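Can a machine do it yet? Questions we get asked about robots and chores

Last updated Thu 4 September

We run a small repair and advice shop in Stotley, and a good part of our post is now from people asking whether they should buy, hire or wait for a robot. Some of them run workshops or stockrooms, and some just want the ironing done. The answers are written by Veronica Oprea and Liam Lambert. We don't sell robots and we don't take money from anyone who does.

Can I buy a robot that does the housework?

You can buy machines that do one job each. Floor vacuums and mowers are the two we would call finished products. Window cleaners are patchy. A single machine that tidies a room, loads the dishwasher and puts the washing away is something you can watch in a video, and in a few cases put your name down for, but we would not plan a household on it.

What about a dishwasher? Isn't that a robot?

We get this one a lot. It is a machine that does a chore, and it does it very well. The part people still do is the loading and emptying, and that is the part the new robots are trying to take on. Much the same goes for the washing machine: the washing was solved long ago, the sorting and folding were not.

Why is folding so hard?

A box has the same shape each time you pick it up. A shirt doesn't. Cloth, paper and thin plastic all change shape as soon as they are touched, and they hide parts of themselves in their own folds. A person feels for a corner and gives it a shake. A robot has to work out where the corner is, get a fingertip under it, and notice if it has picked up two layers in place of one.

Does that apply to paper too?

Yes, and paper has its own troubles. It creases and stays creased, it tears, and it lies flat against the table so there is little to get hold of. A large printed sheet is worse for a camera than a plain one. The print has its own lines and shadows, and the software has to tell those apart from real edges and real folds. If the sheet shows a building with windows in it, there are straight lines all over it that mean nothing to the hand trying to pick it up. 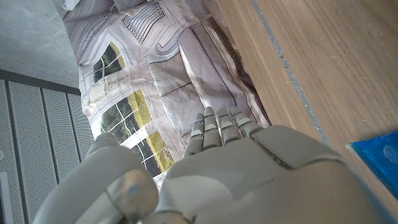

People do this sort of thing without looking. Lucía Robles, who packs orders for a print shop, told us she can flatten, square up and roll a poster while talking on the phone. We asked her what a helper would have to do to be useful at her bench, and she said she would be happy if it only cleared away the spoiled sheets. That is a sensible place to start. Spoiled sheets can be handled badly and no harm is done.

Are hands with fingers better than grippers?

It depends on the job. A two-jaw gripper is cheap, strong and easy to mend. Suction is better still if everything you lift is flat and smooth. Fingers come into their own when the objects vary, or when the tool was made for a person, such as a spray bottle or a pair of scissors. The price is more joints, more cables and more to go wrong. For one shop-floor task repeated all day, we would nearly always say gripper.

How fast are they?

Slow. Last September we watched a demonstration in Starnau where a two-armed machine folded a hand towel in 90 seconds. Thandeka Mkhize, who manages linen for a guest house and came with us, does one in the time it takes to say so. Speed matters less if the machine can be left to get on with it overnight, but then it has to be reliable, and at that showing someone had to step in more than once.

What does it cost?

For a sense of scale, the small desktop arm we have on trial from Baltora was 2,299 pounds, and the spare set of fingertips was another 229. That buys an arm with a short reach that is fine for light parts. It does not include a camera, a bench to bolt it to, or the evenings you will spend setting it up. Machines that move about the house cost a great deal more, and the prices change too often for us to list them.

Is it safe around children and pets?

Small arms sold for desks are weak and mostly stop when they meet something. Mostly is not good enough with a toddler. Keep them behind a closed door or switched off at the wall. For a workshop, get a proper risk assessment done by somebody qualified, even if the seller says you don't need one.

Which shop-floor jobs are worth handing over now?

Moving identical parts from one place to another. Stacking boxes of the same size. Loading a machine that always wants the part the same way up. Manouchehr Naseri put a Kļaviņa arm on his drilling line 18 months ago and is pleased with it -- but he also changed the trays, the lighting and the height of the bench to suit it. Most of the work was in that.

And which are not?

Clearing a mixed bench. Anything with loose cable, bags, rags or wrapping. Sorting a bin where things lie on top of one another. Wiping down is on its way, in our view, though corners are still poor.

Should I wait?

If the job is dull, regular and involves hard objects, you needn't wait. If it involves cloth or paper, or if the mess is different every day, keep doing it yourself for now and ask us again next year.

Can I bring my own job in and ask?

Please do. Bring a few of the actual items, including the bent and dirty ones, and tell us how many you handle in a day. Liam is in the shop every morning except Monday. If you can't get to Stotley, send a short video of someone doing the job by hand at normal speed -- we learn more from that than from a drawing.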